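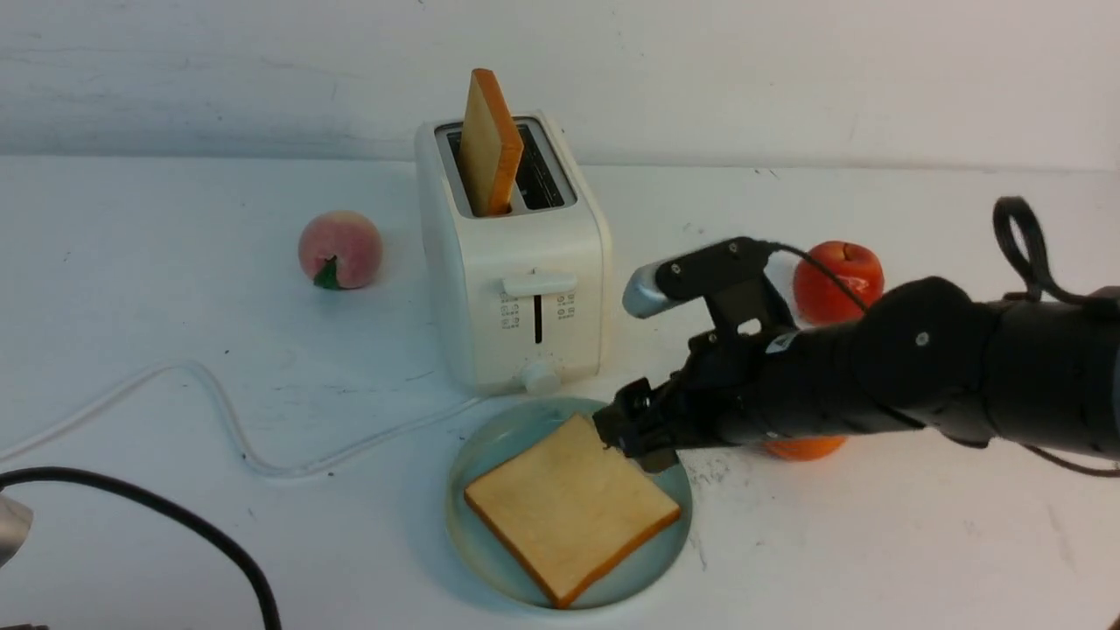
Duteser Planner 2: dois meses com o pacote de planeamento que promete dispensar o programador

Desconfio de qualquer software de robótica cuja página de apresentação use a palavra "intuitivo" mais do que uma vez. A do Duteser Planner usa-a logo no primeiro parágrafo. Instalei-o em janeiro na nossa bancada, onde até então corríamos um planificador caseiro, feio e cheio de remendos da Milagros Escobar, e a pergunta era simples: vale a pena pagar a licença anual para deitar fora os remendos?

A tarefa de teste é pegar numa fatia de pão que está num prato e metê-la na ranhura de uma torradeira. Parece brincadeira de criança e é um castigo para quem planeia trajetórias. A fatia é fina, fica deitada, e a pinça tem de a apanhar por um canto sem bater no rebordo do prato. Depois é preciso pô-la ao alto e descer numa abertura com pouca folga. Quando uma das ranhuras já tem uma fatia espetada, há ainda um obstáculo a mais mesmo ao lado do destino.

Começo pelo que funciona. A instalação levou uma manhã, com o ficheiro do braço importado à primeira. O visualizador é bom, bem melhor do que o nosso: vê-se a trajetória antes de a executar, pode-se arrastar o ponto de aproximação e o plano é recalculado sem engasgar. Os limites de velocidade por segmento estão onde se espera encontrá-los. O registo de erros diz qual a junta que falhou e em que ponto do caminho, coisa que o software da Wedgate, que usei no emprego anterior, nunca fez.

Agora a perceção. O módulo de deteção vem incluído no preço e o folheto fala em "objetos do quotidiano sem treino prévio". Pois bem. Maçã e laranja, encontra-as sempre. A torradeira branca em cima de uma mesa branca, com uma parede branca por trás, já é outra conversa: a caixa envolvente vinha tantas vezes com o topo deslocado que acabámos por fixar a pose à mão. O prato translúcido é pior ainda, a nuvem de pontos fica esburacada e o planificador julga que ali há ar. O Ezequiel Barrios passou uma tarde inteira a afinar limiares e o melhor que conseguiu foi modelar o prato como um cilindro sólido, colocado manualmente. A isto chamo programar, com outro nome e uma janela mais bonita.

Também não gostei da forma como trata o contacto. Encostar um dedo ao canto do pão é, para o verificador de colisões, uma colisão. Há uma lista de contactos permitidos, mas aplica-se ao objeto inteiro e ao programa inteiro. Pedi à assistência uma exceção limitada à fase de preensão. Responderam ao fim de 8 dias, com uma ligação para a página do manual que eu já tinha citado na mensagem.

E os cabos, claro. O Planner não sabe que existem. Trajetórias impecáveis no ecrã passam por onde anda o cabo do braço, e a única solução oficial é desenhar zonas proibidas. Precisei de 7 para ficar descansado – e cada uma tira espaço às soluções boas.

A Milagros, parte interessada, diz que eu estou a ser simpático. Talvez. Fico com o visualizador e com o registo de erros, e para isso a licença é cara. Quem tiver peças opacas, iluminação controlada e posições fixas tirará mais proveito do que nós, embora nesse caso eu perguntasse primeiro para que quer um planificador.

Classificação: 2 em 5. Volto a olhar para ele quando sair a versão com contactos por fase, se sair.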